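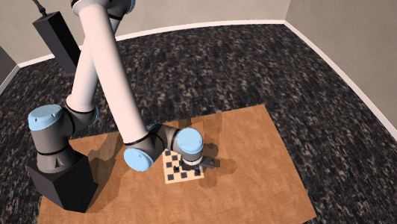
Drirnton Parish Register Transcriptions
Data card, version 9

Summary
The dataset contains 3637 baptism and burial entries transcribed from the registers of Drirnton parish. It is intended for family history and local population studies.

Contents
Each row gives the register page, the date as written, the names recorded and the stated occupation, where one was entered. Original spellings have been kept. A second column – name_std – holds a standardized surname for searching.

Method
Entries were typed from microfilm and checked against the bound volumes by Stanisława Marciniak. Readings that remained doubtful are marked with a question mark; there are 517 of these, most of them in the burial pages.

Known gaps
The marriage register is not included. Around 30 pages have water damage and were transcribed only in part.

Use
The files may be reused for study and teaching with credit to the Szczepańska Archive. Corrections should cite the page and line, and may be sent to Torquil Gunn. The next revision is planned for April.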